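The Case for the Floor: Why Guest Room Standards Should Begin at Carpet Level

By Kelly Ashworth, Vorkari Lodging Services
6 June 2019

Most written standards for guest rooms begin with the bed. The inspector enters, checks that the duvet hangs evenly, that the pillow is full and white, and that the headboard is free of dust. Only later, often on the final line of the form, does the floor appear, usually under the single word "carpet." It is the view of this office that the order should be reversed, and that litter left on the floor deserves a procedure of its own.

The present Vorkari form contains 75 items. Only three concern the floor, and one of those is about the door threshold. A room may therefore earn a high score while a snack wrapper lies in plain sight between the bed and the sofa. Guests do not read our forms. They put down their bags, look for a place to sit, and see what is on the carpet.

Our current guidance treats small litter as part of vacuuming. We believe this is a mistake. Wrappers, bottles and crumpled paper must be picked up before any machine is switched on, and they must go directly into a bin placed within reach of the work. Carrying each item to a cart in the corridor wastes steps and encourages the attendant to leave the smaller pieces for the vacuum, where they do not belong. 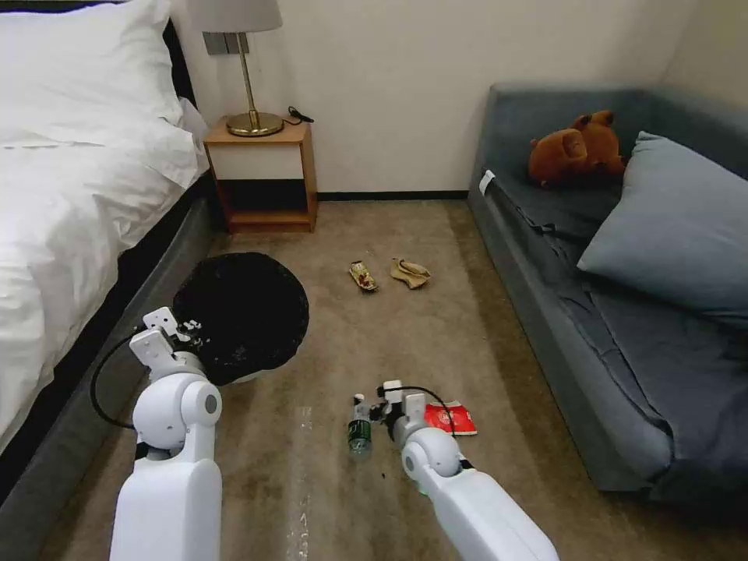

The Position of the Bin

A round bin beside the bed is a sensible arrangement. It serves the guest who eats or reads in bed, and it serves the attendant who must clear the middle of the room. When our Fummont property moved its bins from the bathroom doorway to the bedside in December, Trevor Nuttall, who supervises housekeeping there, reported fewer wrappers left on the floor and quicker morning rounds. His report covered one building, and we do not offer it as proof. It is nevertheless consistent with what attendants at Mathur and Pulen have told us for some time.

The bin should be lined at every service. It should also be checked inside, even when it seems empty from the doorway. Crumbs and small scraps collect in a liner and are easily missed against a dark color. A liner with debris in it is a used liner and should be replaced.

Objections have been raised to a bedside bin on the ground of appearance. Some designers would prefer that waste containers be hidden in a cabinet or under a desk. We respect the concern, but a hidden bin is often an unused bin. A plain dark container next to white bedding is hardly an offense to good taste, and it is far less distracting than a red wrapper lying flat on a beige-brown carpet.

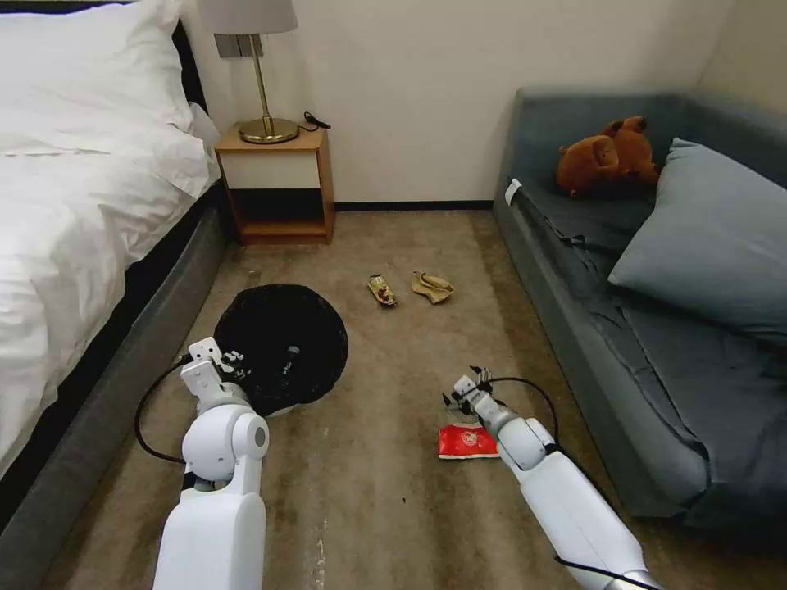 There remains the harder matter of the carpet itself. Picking up litter reveals the stains and worn streaks that no daily service will remove. Attendants should not be marked down for these. We recommend that the form separate loose litter, for which the attendant is responsible, from stains and wear, for which management is responsible. At present the two share one box, and a careful worker can lose points for a carpet that should have been cleaned or replaced well before the inspection.

We further recommend that the floor section be expanded to 11 items and moved to the first page. The added inspection time in our own review was under 5 minutes per room. Supervisors who consider this excessive are invited to compare it with the time now spent measuring the overhang of a duvet.

Comments on the draft form may be sent to this office through the property manager. Copies of the existing form should be kept in use until the revised version has been issued.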